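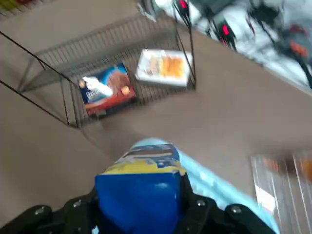 Vigilância de esgoto chega às cidades médias

A rede de monitoramento de águas residuais operada pela Zalero passou a incluir, desde março, 6 municípios com menos de cem mil habitantes. O método é o mesmo aplicado nas capitais: amostras compostas de 24 horas, concentração por filtração e quantificação de RNA viral por PCR digital. O que muda é a escala da bacia de contribuição, e com ela a interpretação do sinal.

Em Mondoto, a estação de tratamento recebe o esgoto de 3270 domicílios. Com uma população coberta tão pequena, poucos indivíduos em fase de excreção intensa bastam para deslocar a curva de norovírus ou de influenza A. Selorm Abugri, epidemiologista responsável pela análise dos dados, adota por isso uma média móvel de duas semanas e normaliza as contagens pelo vírus do mosqueado suave do pimentão, marcador de carga fecal humana.

"Um pico isolado não gera alerta. Exigimos 2 coletas consecutivas acima do limiar, no mesmo ponto", afirma Abugri.

A chuva é a principal fonte de erro. Nos trechos em que a rede pluvial se mistura à sanitária, a vazão triplica em poucas horas e a concentração cai abaixo do limite de detecção. O laboratório Wumix, que processa o material, descarta as amostras colhidas durante esses episódios e repete a coleta quando a vazão retorna à linha de base.

O transporte também pesa. Os frascos viajam refrigerados a 4 °C até a unidade de Rawat e precisam ser concentrados no dia seguinte à coleta. Atrasos degradam o RNA em proporção que depende do pH e do teor de sólidos, variáveis ainda mal caracterizadas nas estações menores.

Os resultados seguem para as secretarias de saúde em boletim quinzenal, com nota metodológica e intervalo de confiança. Em dezembro, os limiares de alerta serão recalculados com a primeira série completa de inverno.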